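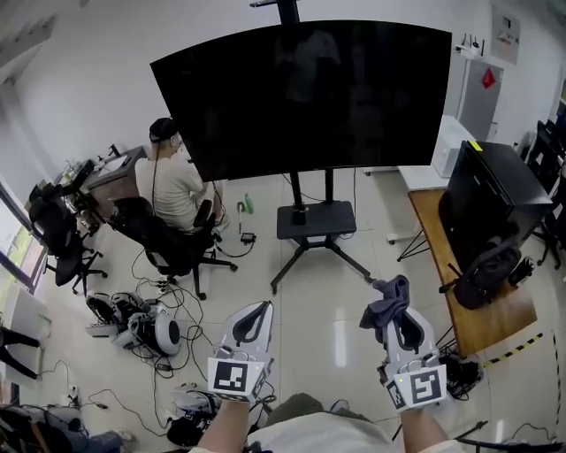

What happens if a gripper trigger sticks partway through a recording?
The recording continues and the device reports no error, but the logged jaw opening stays at its last value while the fingers may still be moving. Operators should stop the take, set the fault flag, and restart the gripper before recording again.

FLODANO CLOTH HANDLING SET: DATA CARD AND FAULT NOTICE
Release notice dated 07/03/2021
Maintained by the Salgado data office, Inard
Contact: Lovely Malabanan

Summary

Flodano is a set of demonstrations of cloth handling, recorded with paired hand-held grippers that carry printed markers for tracking. It was prepared for training and testing two-arm robot policies at the Starnodmont laboratory. The first release contained 2000 takes. This release withdraws 87 of them and changes the labels on others. Users who downloaded the first release should read the fault section before training on it.

Description of the fault

The opening of each gripper is measured by a sensor on the trigger shaft. In the affected takes, the sensor reading froze while the video and pose streams went on normally. The recording software treated a constant reading as a steady grip, so the takes passed the automatic checks. A policy trained on them may learn to keep its fingers closed after the cloth should have been released, or to move away from a fold with the fabric still held.

The fault was found when a test arm at Starnodmont failed to let go of a towel and pulled it, along with a tray, off the work surface. There were no injuries. The arm was stopped by the emergency stop button, and all trials with that policy were suspended until the source data had been reviewed.

Cause

Two conditions were present together. Lint from soft fabrics had collected in the slot below the finger pads and increased the force needed to return the trigger. In addition, the sensor connector on one production batch had been seated without its locking clip. Either condition alone produced a short dropout, which the software recovered from. Together they produced a frozen reading that lasted until the device was restarted.

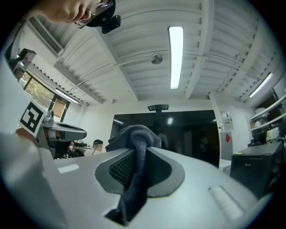 Fabric caught between the pad and the housing is a related problem and should be recorded separately. It does not freeze the sensor, but it can prevent the jaw from closing fully, so that the logged opening is correct and the grip itself is poor. Takes of this kind have been kept and carry the label "obstructed". There are 66 of them. They may be useful for work on failure detection and should be left out of ordinary policy training.

Corrective action

The following changes apply to all recording since February.

Pads and slots are cleared with a dry brush between takes. Compressed air is not permitted, as it drives lint toward the sensor.
Each operator opens and closes both grippers fully at the start of a take. The software rejects the take if either reading does not change.
A reading that stays constant for more than five seconds while the gripper is moving raises an audible warning.
Connectors without a locking clip have been replaced.

Fields affected

gripper_width_left, gripper_width_right: values corrected or removed.
fault_flag: new field. Values are none, frozen, obstructed.
operator_note: free text, in English. Not edited after recording.

Known limits

The review compared the logged opening with the wrist video. Where cloth covered the fingers for the whole take, the comparison could not be made, and those takes are marked "unverified" in the index file. Short dropouts were not repaired. Users whose work depends on exact release timing should exclude unverified takes.

Use on physical robots

Policies trained on any release of this set must first be run at reduced speed, with an emergency stop within the operator's reach and no person inside the arm's working area. Unexpected holding or dragging of fabric should be reported to the contact named in this card, with the release number and the take list used for training.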